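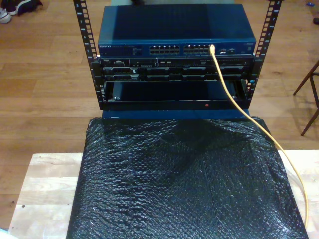 Kalliopi Tomić asked at once if the finger pads of the cable arm must really be changed again, because in her opinion the grip force is set too high and new pads will only wear down in the same way. This point was taken first, before the agenda.

Minutes, Zallska cell, maintenance and set-up
Zedham office, May, started at 15:00

1. Finger pads and grip force
It was agreed that Kalliopi is partly right. The force was raised in the spring when the arm lost hold of the connector during insertion, and it was never put back. We will lower it in two steps and make a set of trial plugs after each step. The pads stay on until this is done. If the foam is torn, they are changed anyway. Spare pads are ordered from Stüber, but the delivery date is not confirmed.

2. Play in the gripper

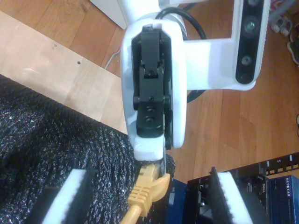
The play in the fingers was discussed for a long time. When the gripper closes with no cable between the fingers, one side arrives a little later than the other, and nobody in the room could say since when. The opinion of the meeting is that we should not start with the software. First, the hex screws on the black linkage plates are to be checked by hand, beginning with the one near the upper hinge and going down, and each one gets a paint mark after tightening. The camera bracket on the side of the wrist is to be checked at the same occasion, but please do not loosen it. If it moves, the calibration is lost and must be done from the beginning — this takes most of a morning.

3. Cable of the arm
The cable is routed behind the wrist. Kalliopi reported that it pulls when the last joint turns close to its limit. Decision: the joint is restricted in the program, and the loop is made a little longer. A full turn of 360 degrees is not needed for any task in Andutine.

4. Position of the rack
After every move of the rack, the port positions must be taught again. Last time this was forgotten, and around 15 trial plugs were started against the old positions before somebody pressed stop. From now on, the person who moves the rack writes it in the log book and teaches the points before leaving.

5. Open points
Grip force, first step: Kalliopi.
Screws and paint marks: to be finished before the next trial set.
Reminder to Stüber about the pads: open, no name yet.
New log book: the old one has 4 empty pages left.

The meeting was closed at 16:10.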